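Will a bright yellow top stay in shape on a rounded display form?

Asked by Leonidas Nikolaidis, 6/24/24

I run a small resale shop and I bought a used display form from a place called Venitz. Smooth, rounded, glossy tan-orange. The seller swore clothes "practically dress themselves" on it. I doubt it. I put a lemon yellow woven top on it and the fabric slid around whenever I touched it. It pulls away from the form at one edge and leaves a dark gap, and the rest bunches up into folds.

People keep telling me to buy Stemcombe grip strips, 12 to a pack. Before I spend money on what looks to me like overpriced tape, does any of that stuff work? And will it leave marks on yellow? I can't steam the thing flat every morning.

2 answers

Osvaldo Seixas
I've dressed windows for a good while and I would not buy the strips. I tried them in February on a glossy form like yours and they held for one afternoon. Maybe I got a bad pack, but I wasn't going to buy a second one to find out.

A glossy form is slippery and a plain weave has no stretch to hold it. What I do is put a thin cotton undershirt on the form first, then the garment over it. Cotton on cotton grabs. Pull the undershirt tight and pin it at the back. Then set the yellow piece by its seams. Get the long seam where you want it and let the loose part fall. If you start from the hem you will be chasing folds all day.

Use a white or tan undershirt. Dark ones show through yellow, whatever the label says about the fabric being opaque. As for the gap, the top is probably a size too big for the form. Pinch the extra at the back and clip it - a plain clothespin does fine.

Comment from Leonidas Nikolaidis
Undershirt sounds too simple but I have one, so it costs me nothing. I'm not convinced about the size. The tag says it should fit.

Comment from Osvaldo Seixas
Tags say a lot of things. Measure the form.

wurnow_attic
just use double sided tape, works every time, never had a problem

Comment from Osvaldo Seixas
On a woven top you plan to sell? Try it on an inside hem first and leave it there a week. I've seen the glue come off on the cloth. 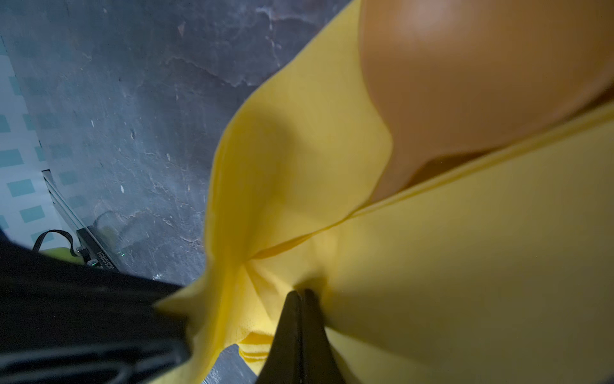
Also, keep it out of direct sun. Yellow fades faster than sellers like to admit, and the side facing the glass goes first. I would swap the top out every couple of weeks whatever you end up holding it with.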